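Potters' Help Board > Selling your work > Wholesale

Shop wants credit for broken mugs, do I have to??

slabandhandle
posted October 6, 2018

Ok first real wholesale order and already a mess. Sorry if this is long, have a kiln to unload.

Gift shop called Ratedano ordered mugs and a few small bowls from me at the end of September. Found me on Jolletti but then emailed direct, so the order didn't go through the site. Invoice was $335 total. I packed everything myself, bubble wrap, paper in the gaps, double box for the mugs, single box for the bowls (I know, I know). Shipped ground. Tracking says delivered fine.

Then nothing. Then last night an email, four mugs have broken handles and one bowl is in two pieces, and they want the whole lot taken off the invoice. Also "a bit more for the trouble", they said 20 percent off the rest. No pictures of the boxes. One blurry picture of a handle.

My terms sheet says net 30 and shipping paid by buyer. Says nothing about breakage. I copied it off another potter's sheet years ago and never really read it properly, which is dumb, yes.

So what I need to know
- is breakage on me or on them if they payed the shipping
- can I ask for photos now or is it too late
- is the percent off thing normal?? feels like pushing
- credit or replacements. I have the same glaze in the studio still, could get mugs out in the next firing, bowls not till the one after

I don't want to lose them, they were nice on the phone and said they'd reorder before the holidays. But I make almost nothing on this as is. Clay went up again and the Nerberg clear I use on everything went up too.

Any help appreciated, need to answer them by tomorrow or so
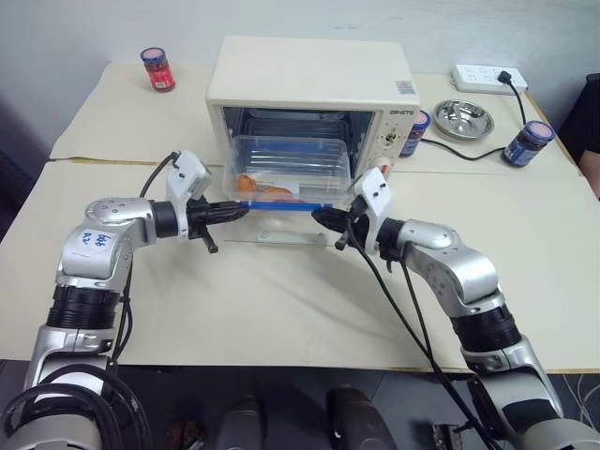 Toaster oven, clear container with a blue rim.

coldporch_clay

Been wholesaling a long time, mostly mugs. Short version, replace the broken ones, say no to the discount, fix your terms sheet tonight.

Longer. Who's on the hook depends on what you both agreed to and you didn't agree to anything, so you can argue it either way and it'll eat your whole week. Buyer paying shipping doesn't settle it by itself. You packed it, you picked the carrier, you booked the label. Most shops will expect you to make it right and most potters do. If you had insurance on the box file the claim NOW. Carriers want the claim quick, and they want the box and the packing, so ask the shop today not to throw anything out. If it's gone it's gone, ask anyway.

Photos, not too late, just ask nicely. Something like:

"So sorry these arrived broken. Could you send me a photo of each broken piece and of the shipping boxes, inside and outside, so I can file with the carrier? I'll get replacements into my next firing and ship them at my cost."

Don't apologize three times. Don't mention the percent thing in the first email, see if they bring it up again. Half the time they don't. If they do, "I'm not able to discount the undamaged pieces but replacements are on the way." Done.

Replacements over credit because a mug costs you the clay and the time, a credit costs you the full wholesale price. Plus they have stock to sell, they're happier with mugs on the shelf. For the bowl just credit it, one bowl isn't worth a box.

Now terms. Mine says, in plain words:
Breakage must be reported within five days of delivery with photos of the pieces and packaging. Broken pieces are replaced or credited, my choice. No returns on undamaged work. First orders paid up front. 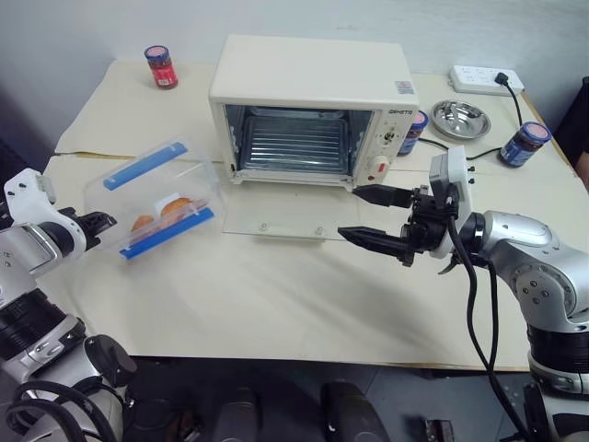

That last line is the one I'd add before anything else. Net 30 on a first order with a shop you've never met is too generous, they've got your mugs and your money right now and you've got an email. Card before it ships, then net 30 from the second or third order if they behave. Aguirre (gallery, not far from me, bigger than your shop I'd guess) paid up front on their first one and didn't blink. Shops are used to it.

Also handles. Four handles and no broken rims sounds like packing to me, handle to handle in the box. Wrap the handle seperately first, fill the hole with a twist of paper, then wrap the whole mug, then alternate them. Slow but I went from losing a couple per box to hardly any. Sent out a box of 20 last month and not one chip.

wobblywheel

just eat it and move on, it's five pieces. holidays coming

glazedrips2

Mostly agree with coldporch but I'd do a credit for all of it personally. Reason is the shop has to wait on your kiln otherwise, and if a replacement breaks too you look worse. I give credit toward the NEXT order, not off the current invoice. Then they have to reorder to use it. Works nicely with holiday stock coming up.

Percent off, no. Had one shop try it every single order, always something chipped, never a photo. Dropped them.

On going direct instead of through Jolletti, check whatever you signed when you listed with them. No idea what theirs says about buyers who found you there. Worth five minutes.

And put an end date on the credit. I had one come back with a credit slip I'd forgotten all about, glaze wasn't even in my line any more.

slabandhandle

Thank you!! Sent coldporch's email nearly word for word. They still have the mug box, the bowl box went out with the trash. Photos coming tonight. Didn't mention the discount and so far neither have they. Rewriting the terms sheet after dinner, going with up front on first orders and five days for breakage.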